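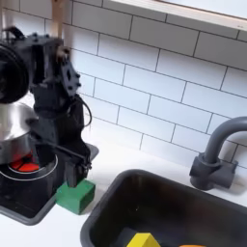

Play kitchen counter with silver pot and green block.

Tostside Science Help Desk - Home Experiments
Ticket 22, opened in March by Vija Liepiņa
Status: Closed

Problem: Salt crystals did not form on the string after three days.

Reply from Surachet Rojanasak: Please confirm the amount of salt used. The Hendbridge sheet calls for stirring salt into hot water until no more will dissolve.

Update: Customer had added two spoonfuls only. Advised to repeat with more salt and leave the jar uncovered.

Update: Crystals reported on the string after two days. Ticket closed at customer's request.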